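Wullik hand tool and sorting licence: review after one season

We bought the Wullik in November for the returns room at Perkmont, where bags, pouches and scarves come back from customers and have to be checked, folded and put back into stock. The idea was that staff would do the handling with the tool for part of each shift, and that the recordings would be used to set up two fixed arms on the soft goods line. I run the room on the early shift, so this is a review from the bench and leaves out the software side, which our Odbridge office looked after.

The price was £2085 for one tool, the charger and a year's licence. Extra pads are sold in packs. Delivery was quick and the printed guide is short, with a decent page on grip and a poor one on cleaning.

In the hand it takes some getting used to. You squeeze, the two fingers close, and for the first few shifts everything takes twice as long as it would with your own hands. The pads are blue and ribbed, and they hold fabric better than I expected. Straps are easy. A padded pouch is harder, as you need to take it by an edge or a seam, and anything large and floppy wants to be picked up near the middle and then picked up again. Thin scarves were the worst. People got into the habit of pinching them into a fold first, and Wullik later asked us to stop doing that with the free hand.

The target we were set was 900 pick-ups a week across the room. We managed it from the third week, but only after we stopped trying to fit it in between normal work and gave it its own slot, 7 till 9 in the morning. If you are thinking of buying one, sort that out before it arrives. We didn't, and the returns backlog went up to 2000 items before anyone agreed to move the rota.

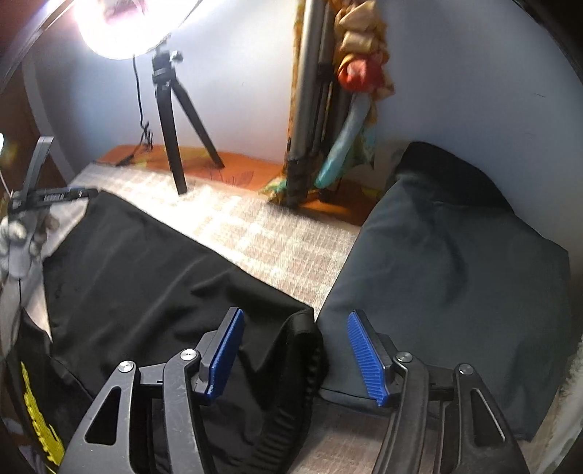 Nyaga, on the late shift, read a draft of this and thought I was being too kind about the hours. The tool work was put down as light duties at first, on the lower rate, and it isn't light after the first hour. Wrists and the base of the thumb get sore. That has since been put right: it is paid at the bench rate, with a swap every 30 minutes.

The arms went in after the new year. They deal with pouches and small bags well enough, and leave scarves and big soft bags to us. There are 14 of us in the room, the same as before, but the work is different. There is less plain lifting and folding and a lot more looking for faults, which some people like and some find tiring on the eyes. Two have moved to looking after the arms and were given proper training for it. The late shift is quieter than it was, and a few people miss the talk over the folding table.

Faults with the tool itself: the trigger spring went once and was replaced free within the week. The pads pick up lint and lose their hold, so wipe them at every swap. The left-handed setting works but the charging lead then gets in the way. It is also too big for small hands, and there is only one size.

I would buy it again for bags and pouches. For thin fabric I'd wait for a narrower pad, which Wullik say they are working on, though they gave us no date. Ask about the licence renewal as well, as ours went up in the second year and the notice came with the invoice.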